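Gonar User Guide
Section 4: Setting up holidays and family days

Last updated Jul 8, 2022

In this section you will add the days that your family or your group wants to celebrate, and you will choose when Gonar reminds the people about them. Please finish Section 3 (Members and groups) first. If the group has no members, the reminders have no place to go and you will see a gray bell next to every day.

Before you start

Every group begins with an empty calendar. Gonar doesn't fill it for you. We did it differently in the first version, and many people received wishes for holidays which they don't celebrate in their family, and some of them were hurt by it. Now you choose by yourself.

There are three kinds of days:

Fixed day. It has the same date every year, for example a birthday or a wedding anniversary.
Moving day. It follows a rule, for example the second Sunday of a month. Mother's Day and Thanksgiving are moving days in the United States.
Local day. It is celebrated in one town or one region only, and you write the rule and the name yourself.

4.1 Adding a fixed day

1. Open the group and tap Days.
2. Tap the plus sign in the top corner.
3. Choose Fixed day.
4. Write the name of the day as your family says it. "Grandma's birthday" is better than a full name, because the reminder will show exactly these words.
5. Choose the month and the day. The year is optional. If you give it, Gonar will also count the years and show them in the reminder.
6. Tap Save.

Note: For a person born on February 29, Gonar asks whether to celebrate on the day before or the day after in common years. Please ask the person. Some people have a strong opinion about it.

Caution: If you delete a fixed day, the old greetings that belong to it are also deleted. To stop the reminders but keep the greetings, use Pause.
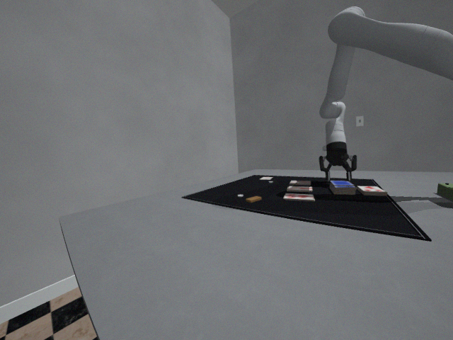

Can I add the same birthday to two different groups?

You can add it to as many groups as you like, but each group keeps its own copy. When you change the name or the date in one group, please change it in the other one too. Members who are in both groups receive one reminder only.

4.2 Adding a moving day

1. Tap the plus sign and choose Moving day.
2. Choose your country. The list of common holidays will open.
3. Mark the holidays that you want. You can mark several at once.
4. Check the dates for this year on the next screen.
5. Tap Save.

Please don't skip step 4. The same holiday can have a different date in another country. Mother's Day in the United Kingdom is often in March, while in the United States it is in May. If your family lives in both countries, add the holiday two times, one time for each country, and give each a clear name.

Note: The list of common holidays comes from the Stostelik calendar, which you can switch off in Settings. If it is off, you will see only the days you made yourself. The days you saved before stay where they are.

4.3 Adding a local day

Local days need a little more work. Take a town fair as an example. In Lovthorpe the Lamp Evening has been held every year since 1921, on the last Saturday before the harvest supper, and the date of the supper itself is decided each spring. No list can know this, so the group must enter it.

1. Tap the plus sign and choose Local day.
2. Write the name of the day and the place.
3. Under Rule, choose one of these:
 Same date every year
 Same weekday of a month
 I will enter the date each year
4. If you chose the last one, select the month in which Gonar should ask you for the new date. March works well for most summer and autumn events.
5. Write a short explanation, if you want. It can have up to 600 characters. Younger members and new family members like to read why the day is celebrated and what one brings to it.
6. Tap Save.

Caution: A local day without a date for the current year is not shown in the calendar. It waits in the list Open days. Look in this list when a celebration seems to be missing.

4.4 Choosing the reminders

1. Open a day and tap Reminders.
2. Choose how long before the day the first reminder should come. The normal setting is 2 weeks, so there is time to send a paper card by mail.
3. Choose the hour. It follows the local time of each member, not yours.
4. If you want a second reminder in the morning of the day, switch on Same day.
5. Under Quiet members, mark the persons who should not be reminded. The person who is celebrated is always marked already.

You can set the reminders for all days together in the menu Group defaults. A day with its own setting keeps it when the defaults change.

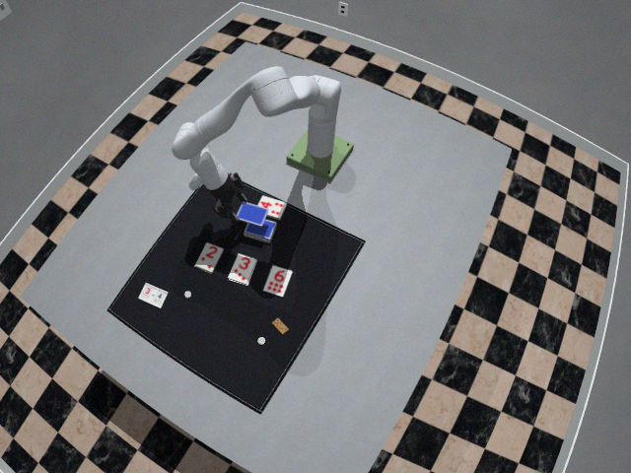 One reader commented on this page that two weeks was too short for her family. Her aunts live overseas and the cards came late three years in a row, so she has put the first reminder at five weeks for every birthday and leaves the Same day reminder on for the phone call.

For mail to another country we also recommend a longer time. You can choose any number of weeks up to eight.

4.5 Writing a greeting together

With the Ahn greeting sheet, all members can write on one greeting before it is sent.

1. Open the day and tap New sheet.
2. Choose a closing time. After it, nobody can add or change a line.
3. Tap Invite. The celebrated person doesn't receive the invitation.
4. After the closing time, read the whole sheet one more time and tap Send or Print.

Note: A printed sheet uses one page, folded in the middle. If there are many lines, the letters become smaller. For older readers, please choose Large print, which uses two pages.

Caution: A sheet that was sent can't be called back.

To move your days to another group, continue with Section 5.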